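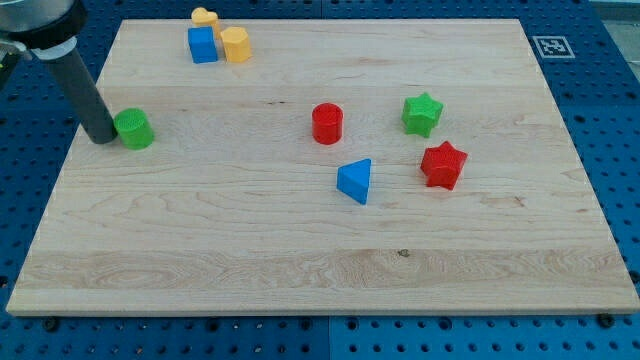 4.2 Pushing by instruction

Figure 2 shows the Oltatetti board during a trial, with the tip of the rod touching the green cylinder. The rod can push and do very little else, and most of our method is a response to that. Each trial gives the policy a short typed instruction, such as "move the green cylinder towards the red star", and up to 200 control steps in which to oblige.

We compared two ways of choosing the next push. The baseline, Vevico, picks a target point once and sticks to it with a loyalty we came to find trying. Cluvanau picks again every 10 steps, so a block that slides off course is noticed while something can still be done about it. The gain was largest on the cylinders, which roll away from an off-centre push if they tip over. On the stars the two methods were hard to tell apart - a star, once shoved, mostly stays shoved.

Instructions were written by Jirayu Kaewkla, whose idea of "slightly left" was treated as ground truth throughout. Disagreements with it were scored as failures, including our own.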